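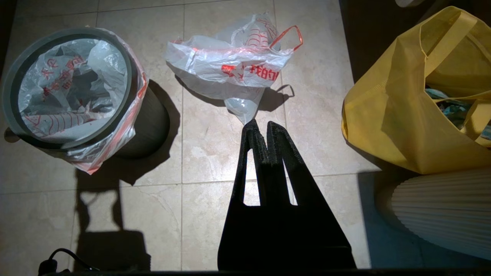
*Lined bin and printed plastic bag on the tiled floor.*

**13/03/2023, Bone tumor group, specimen bench**

Work resumed on the Bistura cutting guide for resection of pelvic tumors. The revised guide from Sterkau was checked against the planning model before any cuts were made. The left flange sat 2 mm proud of the iliac crest, as in the previous revision.
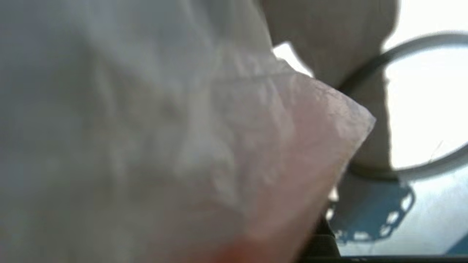 **Henrike Diekmann, Senior Laboratory Engineer**

Four cuts were completed in foam bone blocks with the guide pinned at both ends. Margins were measured at 11 mm on the planned plane. The third block shifted during pinning and its result is excluded from the record. F. Wubshet requests that the pin holes be moved closer to the sciatic notch, and a drawing has been sent to Sterkau.

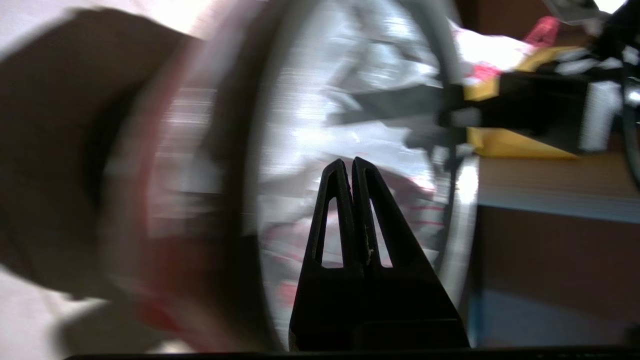

## Scan data

The reference scan holds 1,507 slices. M. Quintana has confirmed that the tumor outline was drawn by two readers. Their outlines differ at the lower edge, near the joint, and the wider one will be used for planning.

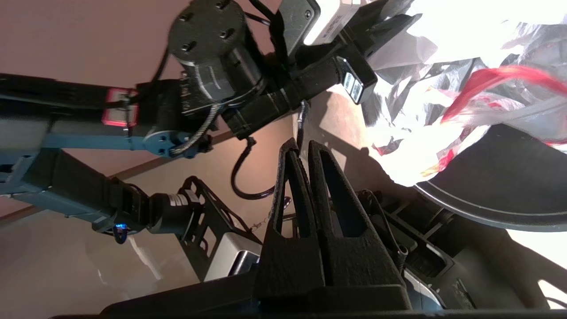
## Open items

- Repeat the third block with a new pin set.
- A. Fuchs to obtain the surgeons' comments on handle length.
- Next review in April, after the revised guide is received.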